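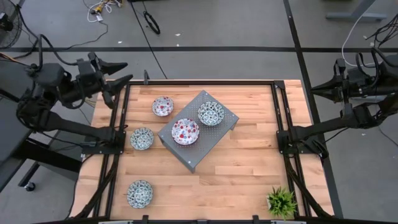

Two-Arm Table: Setup and Care FAQ

Marleny Tello here. I look after the bowl table at Ukisby, and these are the things people keep asking me (keep them coming, I add to this page whenever I get a new one!). Last updated 7/19/18.

Why are the arms bolted to the frame and not the wood?
Wood moves. We had an older table where the mounts went straight into the top, and every January the heat came on and I was chasing a drift all week. The metal rails stay put, so each arm gets its plate on the middle of its own side rail.

Do I have to check the clamps?
Yes please! Go around all of them before your first run, by hand, no tools. If one turns, snug it up and write it in the log. If it turns two mornings in a row, come find me.

How often do the arms get serviced?
Every 2,000 cycles. The left one was at 1,908 when I wrote this, so it's next. I wipe down the fingers, check the mounting bolts and run the joints slowly through their whole range while I listen for anything crunchy.

Can I tidy up the cables?
The ones on the floor, sure, go wild. The ones on the arms, leave them alone. They look droopy, I know, but the joints need that slack when they fold. I once tied a bundle down nice and neat and pulled a connector out on the very first reach.

Does it matter where the perforated riser goes?
Nope. Turn it any way you like, so long as all its feet are on the wood. Bowls can go on top of it or next to it.

A bowl chipped. Now what?
Take it out, even for a tiny chip. Spares are in the Lemum box under my desk, and please match the pattern.

The gripper won't close all the way. Is it broken?
Probably just dirty. Power down, clean the pads, rerun the homing routine and give it 40 open-and-close cycles with nothing in the fingers. Still bad? Send me the log file.

Is the plant part of the setup?
It's staying! Water it at the sink, never on the table.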